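The arm on the quote

Before she agreed to talk about the robot arm her company might buy, Rochelle Pryor wanted one thing understood. She has no quarrel with robots. Her quarrel is with quotes.

"I've been signing purchase orders for a long time," she says. "When somebody sends me a price with a nice even number at the bottom, I go looking for what was left out."

Pryor handles equipment buying for Trallari, which furnishes and services rented offices: desks, drawers, supplies, the daily tidy-up. For months the company has been talking with Statell, a supplier that wants to put a single arm and gripper on a trial in one of Trallari's buildings. The pitch is that it would clear desks and restock small items in the evening. Pryor has been asked to say by March whether the trial belongs in the budget.

She is not in a hurry to say yes.

The first figure she was given for the gripper was $2,438. She has it written on the inside cover of a notebook, underlined twice. "That's the hand. Just the hand. I asked what it bolts to and there was a long silence on the phone."

The mounting plate was separate, as were the cable set and spare finger pads. Then came a line for "integration," $3,000, with no hours beside it and no description of what anybody would be doing during those hours. She sent it back and asked for a breakdown. What she got was the same line with the word "standard" in front of it.

"Standard what?" she says. "I wouldn't pay a plumber on that."

Her colleague Cayetano Esteban is more patient. He runs the evening crew and would have to live with the machine, and he has sat through more of the demonstrations than she has. He thinks the supplier's people are serious and that the work they show is real as far as it goes. His worry is how far that is.

"A desk isn't a factory line," Esteban says. "Somebody leaves a laptop open, somebody pushes the tissues up against it. My crew doesn't even think about that. For the arm, every one of those is a new job, and I want to know who pays to teach it the new job."

That question has become the center of the whole negotiation. Statell's draft contract covers two tasks. Anything beyond that is priced on request, and Pryor has crossed out "on request" in every place it appears. She wants a fixed rate per task for the first year, and she wants it to include the testing.

Testing is where the two of them part ways a little. Most of what they have been shown so far was done in simulation, and Esteban is comfortable with that. It's cheap, he says, and nothing gets broken. You find the dumb mistakes there before you find them on a customer's furniture.

Pryor will grant the part about cheap. "So why is it on my bill at the same rate as time in the building?" She is also wary of what a rendering leaves out. "In the computer, the tissue is a little folded shape. Fine. A real tissue tears. It comes up two at a time. I've seen nothing yet that tells me what happens then, and I asked."

She has asked other suppliers too. Jatoi quoted a lease with service included, which she liked, and a minimum term she didn't. Harnari never sent a price, only a questionnaire about how many buildings Trallari operates. She filled it in and heard nothing more.

Carmela Valcárcel, who keeps the books, has put the Statell numbers beside the cost of the evening crew and does not think the comparison works in either direction. The crew does a hundred things the arm will not do, she says, so nobody comes off the payroll. On the other side, the trial is small enough that the loss would be bearable. "If they want to call it research, I can find a place for research," she says. "I can't put it under savings. There aren't any in here."

Pryor's last round of questions went out on 2/4/20. They run to a page. Who owns the recordings made during the trial. What a replacement finger costs in the second year - she suspects more than in the first. Whether the arm can be returned, and who pays the freight. Whether a task counts as delivered when it works in simulation or when it works on a desk with her name on the lease.

Esteban read the page before it went and asked her to soften one sentence. She took out an adverb.

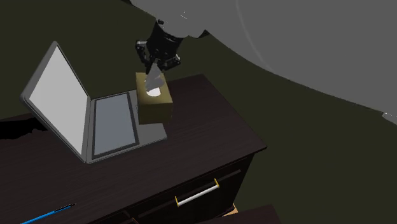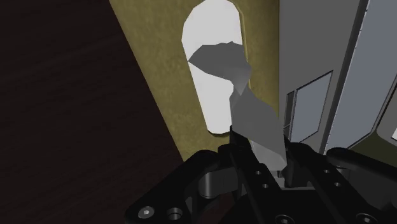 Simulated views of the gripper at work.

She expects to hear back before the budget closes. If the integration line still says "standard," she says, the trial can wait a year, and the evening crew will go on doing the desks.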